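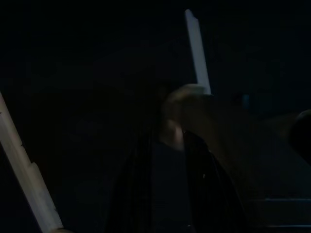

Wrist camera view in low light, Gerkance test kitchen.

Robot Cell Technician, Viltero
Location: Gerkance site, on premises
Hours: full time, day shift with some evenings
Reports to: Thaddäus Eberhard, site lead
Reference: 57
Apply by: 27 December 2024

Viltero is hiring a technician to look after one robot cell, known on site as Pullier. The cell is an arm on a fixed base with a two-fingered gripper and a small camera at the wrist. It works in a fitted kitchen, picking up household things and putting them down again. The person who has kept it running is moving to our assembly group in the new year and will stay on the cell for the handover.

It is a hands-on job. Most of the day is spent at the arm with a torque wrench, a laptop or a rag. You will not be writing motion software, but you will work next to the people who do, and you will be the one who tells them when a fault is in the hardware.

What you will do

Run the start-of-shift check: brakes, emergency stop, cable dress, finger alignment, camera focus. Enter the results in the cell log before the arm is released for work.

Change gripper fingers and pads, set the grip force, and zero the jaws after every change.

Clean the wrist camera, check its mount for play, and redo the camera calibration whenever the mount has been loosened or knocked.

Inspect the cable bundle from base to wrist and replace ties and sleeves as they wear. The stretch that rubs is at the last joint, and it needs looking at daily.

Carry out the 2,000-hour service on the arm, which covers joint grease, belt tension and a backlash test. We do this work in house.

Keep the spares shelf stocked and place orders with Guo, our supplier for fingers, pads and wrist cables.

Lock out the cell before anyone reaches inside the working area, and stop the work if somebody skips that step.

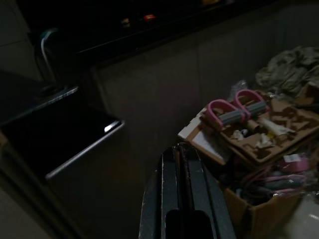

Finger wear takes up more of the technician's time than anything else on the cell. Fingers are inspected before each run, and a worn pair is swapped as a pair, never singly. The black finish gets scuffed along the edges, and the outer edge of the left finger picks up small pale scratches and chips. Marks like those go in the log with a photo. A chip that reaches the gripping face means the pair comes off. You will also need to know what the gripper is being asked to handle. A carton with foam-gripped handles, a molded cardboard insert and a crinkled plastic bag in it calls for different things from the same pair of fingers, and a force setting that holds one item will crush or drop the next. Settings are agreed with the software group and written on the card at the cell. If you change one at the bench, change the card too.

Working in low light

Part of the schedule is run with the room lights down. The technician is on site for these runs. Tools stay on the cart, the floor around the base is kept clear, and hands stay out of reach of the arm unless it is locked out. Image noise and exposure faults show up more in these runs, so you should be comfortable looking at a dark picture and working out whether the lens is dirty, the exposure is wrong or the connector is loose.

What we need from you

A technical certificate or degree in mechatronics, electrical maintenance or a similar field, or work experience that covers the same ground.

At least 2 years of maintaining industrial or collaborative arms, packaging machines, or other equipment with servo drives.

Able to read wiring diagrams and to find a broken conductor with a meter.

Careful written records. Other people will use your log entries when you are not there.

Able to kneel, reach under a counter and lift a gripper assembly to chest height.

Useful but not required: camera calibration, basic Python for reading log files, soldering of small connectors, experience with 3D-printed fixtures.

What we offer

Hourly pay according to experience, with overtime for evening runs. Health insurance from the first day. Paid vacation and holidays. A tool and training budget of $2,000 a year, which you may spend on courses or on your own hand tools. Work boots and safety glasses are provided.

The first weeks are spent alongside the current technician. After that you will do one full finger change and calibration with Thaddäus Eberhard watching, and once he has signed it off the cell is yours.

How to apply

Send a resume and a short note describing one machine fault you traced and fixed: what the machine was doing, what you checked first, and what the cause was. Half a page is enough. No cover letter is needed beyond that. Put the reference number in the subject line and address it to Thaddäus Eberhard at the Gerkance site office.

Interviews are held at the cell and include a short practical task with the arm powered down. Please wear closed shoes. Travel costs within the state are paid back on receipt.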